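Quiénes somos

Hola, somos Prolard y nos dedicamos a enseñar tareas a robots guiándolos nosotros mismos, a mano o con mando a distancia. Empezamos cinco personas en un local prestado de Birkham, y hoy seguimos en el mismo barrio (¡pero con moqueta propia!).
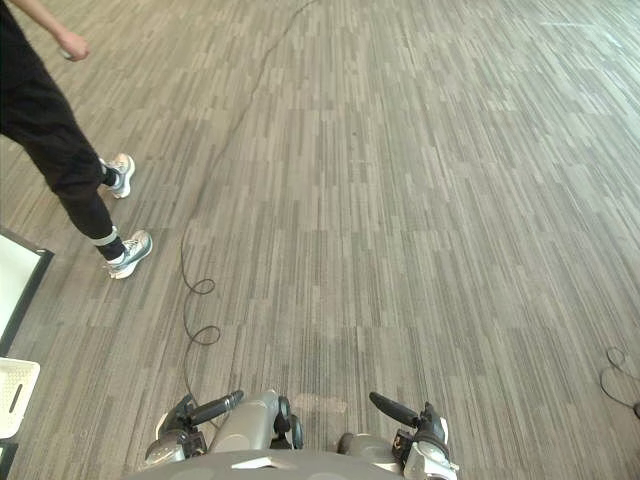

Tiempo de lectura: 2 min

Nuestro día a día tiene poco de película. Una persona se pone a los mandos, mueve los dos brazos y repite la misma tarea hasta que le sale con soltura - y luego la repite otra vez, cambiando un poco la posición de las cosas. Para Skesley, nuestro primer encargo largo, grabamos 3.000 demostraciones. Acabamos soñando con pinzas.

Yo llegué en noviembre, sin haber tocado un robot en mi vida, y lo que más me costó fue ir despacio. Si corres, el robot aprende tus prisas. Ahora formo a los que entran: ocho sesiones con alguien al lado y después, a volar.

También miramos mucho lo que ve la muñeca, que desde ahí todo queda enorme y rarísimo. 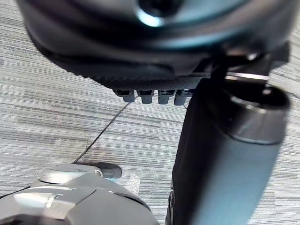
Vista desde la muñeca, con el suelo de moqueta al fondo.

Con el proyecto Okabe hemos empezado a guiar los brazos directamente con las manos, sin mando, y nos está encantando. En un buen día guardamos hasta 600 repeticiones.

¿Tienes una tarea pesada que te gustaría enseñarle a un robot? Escríbenos o pásate por Birkham - te dejamos probar los mandos.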